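5 min read

4. How far can visitor counts be trusted?

The Draltine museum reported 2,000 visitors to its weaving and pottery display, and the regional press repeated the figure without asking how it was reached. We did ask. The door counter registers every crossing of the beam, so a school party going out to eat and coming back is counted again each time.
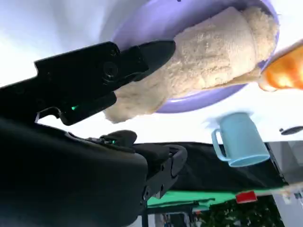 Paper tickets give a lower total, but they leave out children under 6 and anyone let in free on opening day. Neither source tells us whether people looked at the pots or merely walked past them to the café.

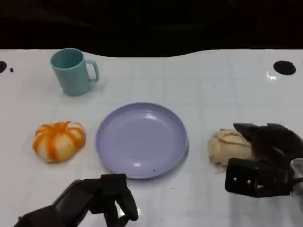 Figure 3. Teal mug standing on a white tabletop.

The Skedidow survey claims to settle the matter. It rests on 186 forms, handed out at the exit in July and filled in by those willing to stop. We doubt that such people speak for the rest. 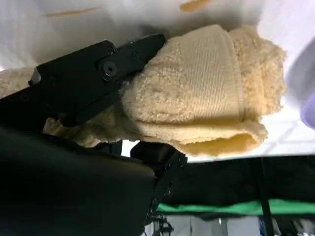

The same survey puts interest in local crafts at a record high, yet the question was worded differently in earlier years. A comparison on that footing is worth very little, and the authors should have said so.
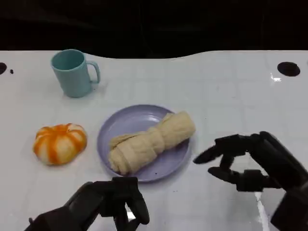

Rollus Institute | Department of Heritage and Museum Studies

Until the Sepp archive releases its daily ticket books, we treat any claim of growth as unproven.

Contact the department | © 2021 Rollus Institute | Back to top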